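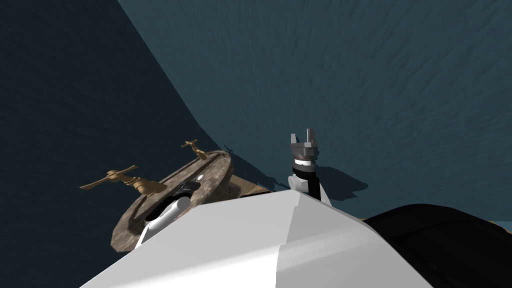
Fix the camera first and leave the grippers alone until that's done, a commenter on the Ekimus board told me when I asked why my tap task was giving such uneven numbers. I'm not sure I agree, so I'm asking in a second place.

The setup is a simulated two-arm robot with two brass taps on a round platform. The left arm has a black gripper and the right arm has a gray two-finger one with flat fingers. I want to know which works better for turning the tap handles. So far I have 1000 runs with the black gripper on the left arm, and 661 of them got the handle to the target angle. With the gray one on the right arm I only have 40 runs and they look worse, but that arm also has a longer reach to the big tap.

The camera view has the robot's own body across the bottom of it, which is what the commenter objected to. Same controller for both arms (Niltudby, default gains). Do I move the camera, or keep going and get the same number of runs on the gray gripper?

asked by flatpalm, 12/9/24

Home Ask Tags Unread Log in

torque_and_tea

You can't compare these yet whatever you do with the camera. You changed the gripper and the arm at the same time. Put the gray gripper on the left arm and run it against the same tap from the same start pose. If your model won't let you swap the end effector, mirror the whole platform so the right arm gets the reach the left one had.

Then look at the camera. If your policy uses that view, the part of the platform hidden behind the body matters a lot. If you're scripting the motion from known poses, the camera only affects what you see on your screen and you can leave it.

Also 40 is too few. Run the same count on both sides and use the same seeds.

ridgeway9

get the Skallow fingers, way better grip on round stuff

flatpalm

Are those in the simulator library or just hardware? I can't find a model of them.

miller_k

I had a similar job with valve handles on the Miranda arm. Flat fingers were fine on a long bar if I pushed near the end of it with the gripper closed. They slipped when I tried to pinch the middle and rotate the wrist. So log where the contact is for each run, and separate pushes from pinches before you average anything.

For the camera I raised mine and tilted it down about 5 degrees more. It cleared most of the body but I lost a bit of the far side. I'd keep your old view as a second camera so the earlier runs can still be used.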